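首页 > 家居 > 收纳 > 专题

洞洞板的尺度:孔距、挂钩与一块白板的日常

洞洞板进入家庭和办公室的时间并不长。它原先属于车间,用来挂扳手、钳子和卷尺,材料是回火纤维板,颜色是棕的,背面粗糙,受潮会鼓边。过去十几年里,它被漆成白色,折出弧度,换成金属或塑料,搬上了书桌。形制变了,原理没有变:一个规则的孔阵,加上一套能插进孔里、靠自重锁住的挂件。决定它好不好用的,仍旧是车间时代就已存在的几个参数。

本文讨论这几个参数,并记录Kellham一间共用办公室更换桌面隔板的过程。

一、孔距与孔径

孔距指相邻两孔中心之间的距离。市面上的产品大体分成英制和公制两支。英制以一英寸为一格,公制以25毫米为一格。两者只差0.4毫米,单个挂钩互换时几乎察觉不到。问题出在多脚挂件上。一只横跨十格的托架,首尾两脚之间的累积误差已达4毫米,脚要么插不进去,要么插进去以后把孔缘撑毛。网上关于“挂件质量差”的抱怨,有相当一部分属于制式不符。

孔径的影响更隐蔽。钢丝挂钩的脚若比孔细太多,取物时挂钩会随手一起被带出来;若过紧,金属板会刮漆,塑料板会在孔的下缘留下压痕。合理的间隙在0.5毫米上下。购买前用卡尺量一次挂脚,比看任何商品说明都可靠。卡尺不必很好,几十元的塑料游标尺足够。

孔的形状也分几种。圆孔最通用,竖向长孔承重较好,方孔配专用卡扣,离开原厂便很难找到替代件。办公用途选圆孔即可。长孔适合挂电动工具,挂剪刀和耳机属于浪费。

二、挂钩的受力

挂钩在板上并非单纯受剪。物品的重心离板面有一段距离,于是产生一个力矩:挂钩的下部顶住板面,上部的弯脚向外拉扯孔缘。物品离板越远,力矩越大。同样一公斤,挂在钩根和挂在15厘米长的钩尖,对板的要求相差数倍。

由此可以得到几条直接的做法。长钩只挂轻物。重物用双脚钩或托架,让两排孔分担。薄板背后应留有支撑,否则板面会先于挂钩变形。弧形板在这一点上略占便宜,弯曲本身提高了竖直方向的刚度,代价是宽托架无法与板面贴合,两端总有一端翘起。买弧形板的人很少预先想到这件事,装上以后只好把宽托架退掉,改用单钩。

表面处理也与受力有关。粉末喷涂的钢板摩擦较大,挂钩不易左右晃动。光面塑料板摩擦小,轻物一碰就转。有的挂钩在根部加一块圆片或标签,扩大与板面的接触,晃动便明显减轻,顺带还可以用颜色区分用途。

三、立在桌上的板

墙装板的荷载由墙承担,讨论到锚栓为止。桌面立板要复杂一些,它既是收纳面,又是隔断,还要自己站稳。

站稳靠的是底座进深和重心高度。一块700毫米宽的立板,如果只在一面挂东西,重心会逐渐偏向那一面,偏到底座支撑范围以外就会倾倒。厂家给出的承重数值通常按两面均布计算,用户却几乎总是只挂自己这一面。弧形立板不需要很宽的底脚,弧线自身在桌面上围出一个支撑区域,弧越深越稳,占用的桌面也越多。

遮挡是另一个矛盾。穿孔板透光,对面有窗或有灯时,孔会亮起来,久坐的人面对一片细密的亮点,眼睛容易疲劳。有人在背面贴一层半透明描图纸,光变得均匀,可是挂钩的脚会把纸戳破,每移一次钩就多几个洞。较好的办法是调整灯位,或者把常用的挂件集中在视线高度,用物品本身挡住最亮的一段。

吸声方面不宜寄予期望。穿孔板要吸声,背后必须有空腔和多孔材料,单独一层板立在桌上,对说话声几乎没有作用。

四、Kellham的一次更换

Florencia Toledo在Kellham负责一间共用办公室的设施。这间办公室过去使用织物面隔板,图钉可以扎,挂不了任何有重量的东西。耳机、充电线和门禁卡都堆在桌面上,清洁时要先逐张桌子挪开,再逐件放回。

她比较过两家的方案。Grislow提供的是平板加夹具,夹在桌沿,拆装快,对桌板厚度有要求,过薄的桌板会被压出印子。Bajwa提供的是自立弧板,不碰桌沿,占桌面。两家的报价分别是每张桌位674元和1,496元,后者含挂件一套。她最后先订了自立板,理由写在采购说明里:桌子是租的,合同不允许在桌沿加装夹具。

“单看板价,差距没有报价单上那么大。”Toledo说,“夹具方案的挂件要另买,而且他们的钩是方脚,以后只能继续从他们那里买。”

首批到货后,实际使用中最先出现的情况与承重无关。使用者拿到空板,会把所有挂钩一次装满,隔一阵再拆掉大半。Toledo后来改了发放方式,每块板先只给少量挂钩,其余放在公共柜子里,需要时自取。公共柜里的挂钩消耗得很慢。

Pankaj Negi在同一间办公室做产品结构设计,平时的工作与钣金有关。他对孔位的看法更偏向制造一侧。冲孔会在板材里留下应力,孔越密,板越容易翘,所以质量较好的板在四周会留一圈无孔的边,再折弯加强。省掉这圈边的产品,角部用手一捏就能感到软。他建议验货时把板平放在已知平整的桌面上,轻按四角,会响的退回。

“孔边也要摸一下。”Negi说,“冲头钝了就有毛刺,喷涂盖得住颜色,盖不住手感。挂钩插拔几十次以后,漆先从毛刺的地方掉。”

五、布置的次序

布置一块板,先定不动的东西,再定常动的东西。不动的东西包括备用线材、胶带、说明卡片,放在上缘和两侧。常动的东西放在肘部自然抬起即可触及的区域,坐姿下通常是桌面以上20至40厘米。惯用右手的人,笔和剪刀应偏右,耳机应偏左,避免取耳机时线从键盘上扫过。

上缘有专用的位置。跨在板顶的夹子或小钩不占孔位,拔插时也不磨孔,适合挂每天要摘下好几次的东西,例如门禁卡。它们的缺点是容易被碰落,不宜挂玻璃或陶瓷。

线材单独处理。把充电线绕成直径8厘米的圈,用魔术贴扎一道,挂在短钩上,接头朝下。长钩上并排挂三四根线,取里面一根时必然带下外面几根。每钩一线看起来浪费孔位,一块中等大小的板有几百个孔,孔从来不是短缺的资源。

钩与钩之间的间隔以手能伸进去为准,留四格比较宽裕。竖直方向要按物品的长度错开,下排的钩不能落在上排物品的阴影里,否则那只钩基本不会被用到。Verkstead出过一种印有坐标的纸样,可以先贴在板上排位置,定好再插钩。自己用方格纸画也一样,一格对一孔。

弧面上的挂钩需要多看一眼方向。插在弧面不同位置的钩,钩臂的朝向并不平行:凹面一侧的钩尖彼此靠拢,凸面一侧的钩尖彼此散开。相同的格数,凹面能挂的东西比凸面少。挂尺、挂剪刀这类较长的物品,凸面更从容;小件和标签放在凹面不成问题。

白色圆孔板与绿色标签

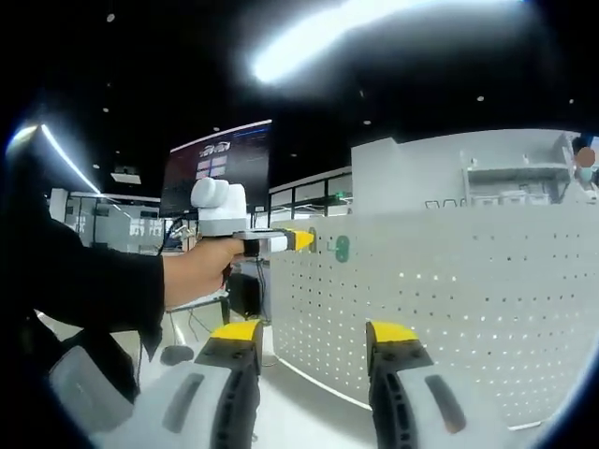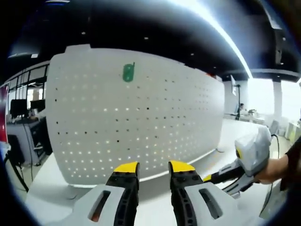
六、维护与失效

钢制板的维护以除尘为主。孔里的灰用软毛刷从正面扫向背面,再用微湿的布擦背面。先擦正面会把灰推进孔缘,干了以后形成一圈灰边,在白板上尤其明显。不要用含研磨剂的清洁膏,粉末涂层被磨亮以后无法复原,一块板上会留下深浅不一的斑。

塑料板怕热。台灯灯头离板面应在15厘米以上。长期受热的板会缓慢外鼓,孔随之变形,先表现为某几只钩突然变松。出现这种情况时换孔没有用,应当把板翻面,或者整块更换。

纤维板怕水。茶水溅上以后要立即擦干,尤其是下缘的切口。出厂时切口若没有封边,可以自己补一层水性清漆,薄涂两遍,孔内不要涂,漆会使孔径缩小。

挂钩的失效多数从弯脚开始。反复弯折后的钢丝钩即使掰回原形,强度也已经下降,只宜改挂轻物。塑料挂钩的裂纹往往出现在根部转角,肉眼不易看到,用指甲沿转角划一下能感觉出来。Toledo在6月做过一次清点,从公共柜里挑出27只变形或开裂的钩,绝大多数是最长的那种。之后补货时她取消了这个型号,只保留短钩和中等长度的钩。

Negi自己的板上目前挂得不多:一把钢直尺,一副耳机,两根线。直尺挂在凸面,耳机挂在靠走道的一侧。他把原来装在板中间的托架拆了下来,留下的几个孔位边缘有轻微掉漆,用同色的补漆笔点过,色差仍然看得出来。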